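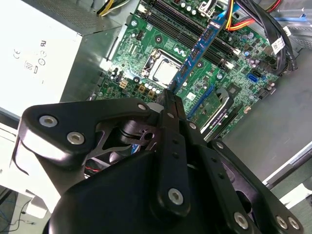
4. Working inside an open PC case (memory and panels)

Applies to the Bremdale cell and the bench at Dosberg. Read section 3 first if you haven't done the e-stop check today.

Before you start

1. PC unplugged at the wall. Then wait 60 seconds. Not 30, we changed it in October.
2. Ground strap on you, ground clip on the case. Both.
3. Case clamped or on the grip mat. If you can slide it with one finger, so can the arm.
4. Load the Drarosow job file for this case model. Old files don't carry over, even if the case looks the same.
5. Speed cap at 3 percent for anything over a motherboard.

CAUTION: Hands out of the case whenever the arm is enabled. Paused counts as enabled.

Memory modules

6. Open the latches by hand, arm disabled, then step back behind the line.
7. Grip the module by the edges of the board. Never across the chips.
8. Line up the notch before any downward push. Force limit stays at 37 N, don't raise it to "help" a stiff one.
9. If the limit trips, stop. Back off straight up the way you came in, no twisting. Check the slot for dust, try once more. Second trip = log it and call the lead.

Note: loose power wires get caught in the finger links. Tie them back before enabling.

Panels and covers

10. Check for hidden screws or clips before lifting anything. Look from both sides.
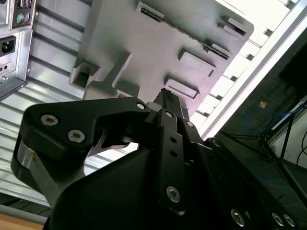

11. Touch first, then push. Let the force reading settle for about a second between the two.
12. Lift in small steps. Watch the far edge, its usually the one that binds.
13. Don't pry agianst a port, a socket or thin sheet metal.

CAUTION: Cut edges are sharp. Gloves on for taking a panel from the gripper, and only after the arm is disabled.

When you stop

14. Arm to park, disable, key out.
15. Fill in the Raju log: case model, force trips, anything bent. Blank lines get sent back.

Changes to limits or speeds go through Lilla Szűcs, in writing. Torque table for the finger screws is in section 7.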